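4.2 Hanging strips and the space under the shelf

In the previous section we looked at how people in the Usavon households used the tops of their shelves, and we found, as others have found before us, that the top surface fills up first and is cleared last. We now turn to the underside, a part of the home that we had not planned to study at all when we began, and that ended up taking a good share of our visits.
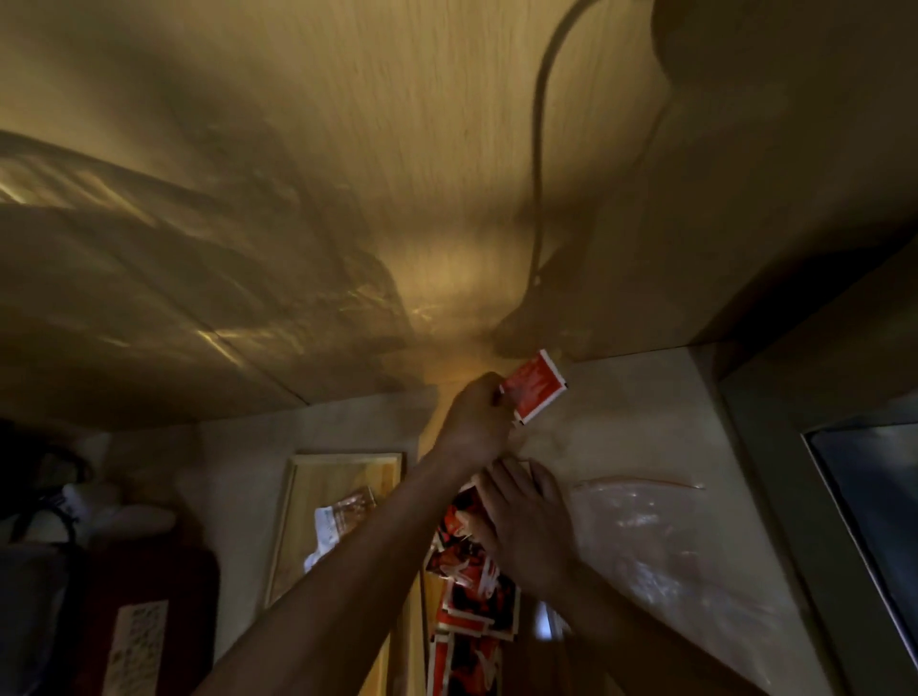
Figure 3. Two hands at work under a wood-grain panel, one pressing a small red packet with a white border against the underside, the other holding the upper end of a strip of connected packets.

Small goods sold in connected packets are a familiar sight in the corner shops of our study area, where the strips are hung at eye level and the shopkeeper tears off one or two as they are asked for. What surprised us, and pleased us a little too, was how many households had carried the same habit home with them. Of the 443 storage spots we logged over the course of the project, 49 were hanging spots of one kind or another, and more than 11 of the homes had a strip of packets hung from something that its maker surely never meant to carry it: a curtain wire, a cabinet handle, the lip of a shelf, a nail that had once held a calendar.

When we asked people why they liked to hang their packets, the answers were practical and often came with a demonstration. A strip takes up almost no room. It can be seen from across the kitchen, so that one knows without opening anything when it is getting short. Packets in a drawer slide under one another and are found months later, flat and forgotten, behind the string and the spare batteries (we heard this story so often that we began to write it down simply as "the drawer"). A retired teacher in the Serex building told us that she had thrown away more seasoning than she had ever eaten until she began to hang it up, and she walked us to the spot with real pride.

Putting a strip up is harder than living with one. Work under a shelf is done with the arms raised and the head tipped back, and for most of the people we visited it took both hands, one for the place of fixing and one for the weight of the strip. The corner where the panel meets the wall was a favored spot, partly for the reason that nothing brushes against it there, and partly, we suspect, out of a simple liking for corners. It is also an awkward place to reach, and light there tends to be patchy, with a person's own shadow falling just where a clear view would be most welcome. Several people told us they worked mostly by touch.

The fixings themselves varied a great deal. Tape was the most common, followed by thumbtacks and small adhesive hooks, and in the older Bivell flats we met a good many loops of kitchen string that had clearly been in service for years. Tape was liked for being at hand and disliked for letting go in the warm months, and one family in the Tomić row had settled on folding the top packet over and fastening it twice, giving up the use of that packet for as long as the strip lasted. We came to call this the sacrificed packet, and once we had a name for it we noticed it in other homes as well.

We did not measure how long each strip stayed up, and we would encourage anyone who follows us to do so. The question of what happens when a strip is nearly finished, and whether the last packet is used or left hanging as a sort of placeholder, is taken up in Section 4.3 together with the hooks and rails.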